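Furnival: short written descriptions of clothes and bedding

Data card for the Furnival text collection
Maintainer: Ardalan Nazari
Last updated: May 29, 2024

Summary

Furnival is a collection of 3,311 short texts in which people describe clothes and bed linen they want to sell, swap or give away. Each text is one item. Most are a sentence or two long, and a few run to a paragraph. Every text comes with labels for the kind of item, the pattern words used, the color words used, and what the writer says about wear.

The collection is text only. It was put together to study how people name patterns in everyday writing. One seller's "striped" is another's "nautical" or "Breton," and large scrolling designs on bedspreads get called damask, floral, paisley and "swirly" more or less at random. Shop catalogs are more consistent, and they were left out for that reason.
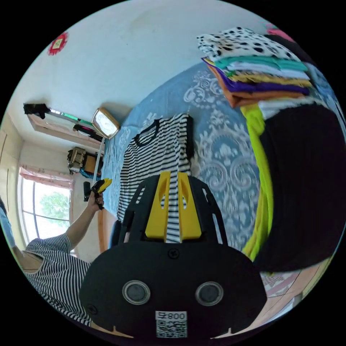

Where the texts come from

The texts come from two swap boards, Usano and Grustetti. Usano is mostly clothing. Grustetti is mostly household goods, and nearly all of the bedding texts are from there. Both boards asked their members for permission before anything was copied, and only texts from members who agreed are in the files. Postings that had been edited after a sale were skipped.

Phone numbers, street names and first names were replaced with the tokens PHONE, STREET and NAME. Prices were kept. Spelling was left as typed, including "duvay," which shows up more often than you would expect.

Files

train.csv – 3,000 texts
test.csv – 311 texts
terms.csv – the pattern and color words, with the spellings grouped under each
CHANGES.txt – notes on what was altered between versions

All files are UTF-8 with a header row. The two text files have 15 columns each. If your spreadsheet program breaks a row in the middle, check that it is treating quoted line breaks as part of the cell.

Main columns

id: a fixed number. Removed texts leave a gap, and their numbers are not used again.
board: usano or grustetti.
text: the description as posted, after names were masked.
item_type: shirt, dress, coat, sheet, bedspread, pillowcase and so on. The full list is in terms.csv.
pattern_said: the pattern words in the text, lowercased, separated by semicolons. Empty if there are none.
color_said: the same for color words.
wear_said: new, light, worn, damaged or not_stated.
size_said: copied as written. We did not convert between size systems.

The remaining columns hold labeler notes and flags. They can be ignored for most uses.
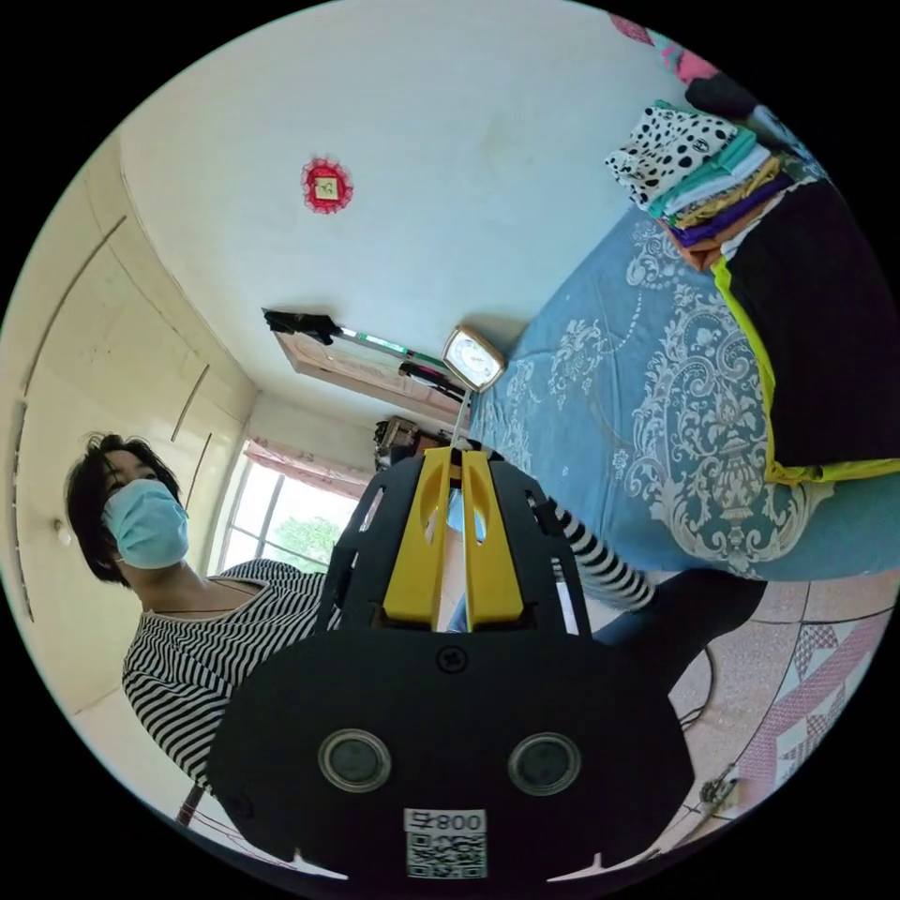

A small bedroom, wide view.

How the labels were made

Labeling was done by 4 people working from written guidelines. They saw only the text and labeled only what it says. If a seller wrote "blue and white bedspread, very pretty," pattern_said stays empty, even if the labeler felt sure it was floral. Each text was read by two of them. Where they disagreed, a third reader decided, and the disputed column is marked in the flags.

Most disagreements were about wear. "Good used condition" was first labeled light by some and worn by others. It is now always light. The February release still has the old mix, so do not compare wear_said across the two versions.

Known problems

Sheets and pillowcases sold as one set are labeled by whichever is named first. This is not ideal and we may split them later.

"Navy" is always labeled as a color. In a handful of shirt texts it probably refers to a style.

The clothing texts lean toward women's and children's items. Men's coats are scarce, and there are too few ties to say anything useful about them.

All texts are in English, but many writers use it as a second language. Please do not use the files to grade anyone's English.

Not suitable for

Setting prices, guessing who a seller is, or telling what an item really looks like. A text may be wrong about its own item and there is no way to check.

Using the files

The terms file can be opened directly in Nosier, which will group the spellings for you. Any other tool that reads CSV will work, but you will have to do the grouping yourself by matching on the root column.

Free for research and teaching. If you publish results, name the collection and give the version number found in CHANGES.txt.

Removal requests

A member of either board can ask to have a text taken out by sending its posting number to Ardalan Nazari through the board's message page. The text is dropped in the next version, and the id is listed in CHANGES.txt with no other detail.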